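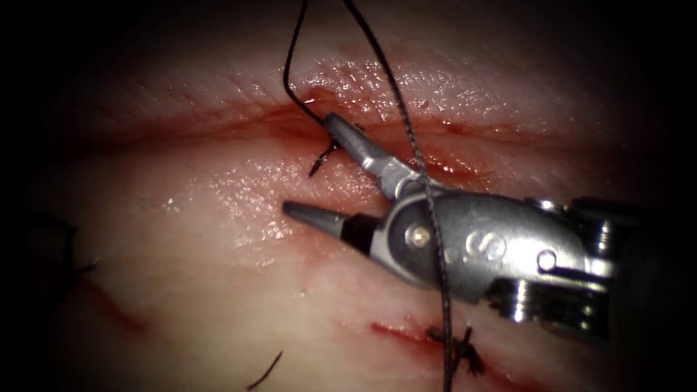 Jaws open, over the incision.

Three weeks since the op. Typing this in bits because sitting up straight still gets old quickly, so forgive the state of it.

Getting there

I'd been told to be at Stornley for 7am on the Thursday. The 187 from Gestthorpe doesn't get in until quarter past. I rang, the nice woman on the phone said don't worry, everyone on that bus is late, they know about the bus. So why not say quarter past on the letter?? Anyway. Nothing to eat since the night before, and a man across the aisle with a bacon roll the whole way. The whole way.

Bring slippers. It says so on the leaflet and I ignored it and spent the morning in those paper-thin grip socks on a freezing floor. Also a longer charger cable than you think, the socket is behind the bed and down a bit.
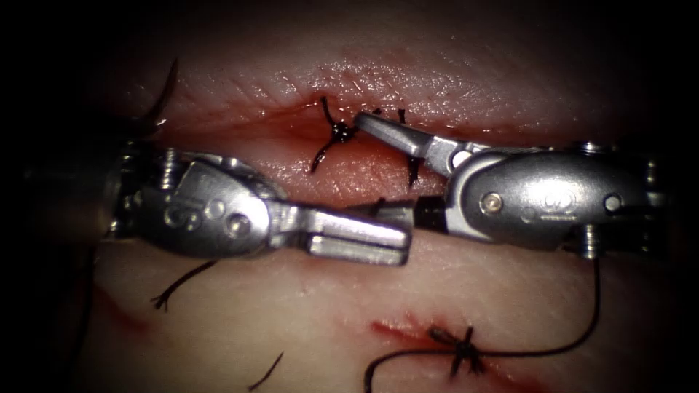 The waiting is the main thing. I took a fat library book and read the same page over and over. Should have taken a puzzle magazine, or something trashy. The lady in the next bay had knitting and got most of a sleeve done before they came for her. Jealous of that sleeve.

Then it was my turn and I remember the ceiling tiles and telling the anaesthetist about my boiler. Then toast. Best toast of my life, white bread, cold butter, wouldn't feed it to a duck normally.

Home

Right so the sofa. We bought the Tevitberg in January because it looked good in the shop and it is far too low. Fine when you're well. With a sore belly it's like climbing out of a boat. Ended up on a dining chair with two cushions for the first week, watching telly like someone waiting for a haircut.
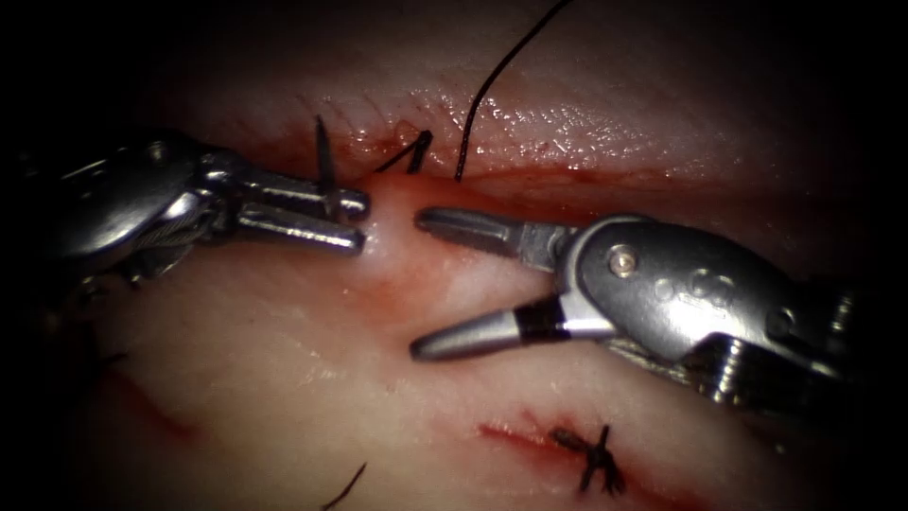
Two instruments, tips close together at the incision.

Things that helped: a pillow held against the tummy when coughing. Peppermint tea for the trapped wind (sorry). Pyjamas a size up. Soup already in the freezer, wish I'd made double. Things that didnt help: sneezing, the cat, anything remotely funny. Had to turn off a quiz show.

Walking again

They want you up and about, little and often. First go was to the postbox and back and I needed a lie down. By the second week I was doing 30 minutes round the rec, slowly, overtaken by toddlers. Best day so far is 3893 steps, which got me all the way to Mazza for a flat white and half a cheese scone. Sat in the window for ages. Lovely. Overdid it and slept till teatime.

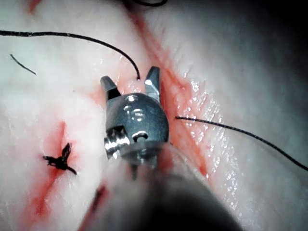 Still to do

Ring work about the phased return. Give back the libary book, unread. Thank you card for the ward, plus biscuits, the good tin. No lifting yet, so the compost stays where it is by the gate and if you're visiting you can move it for me. Kettle's always on.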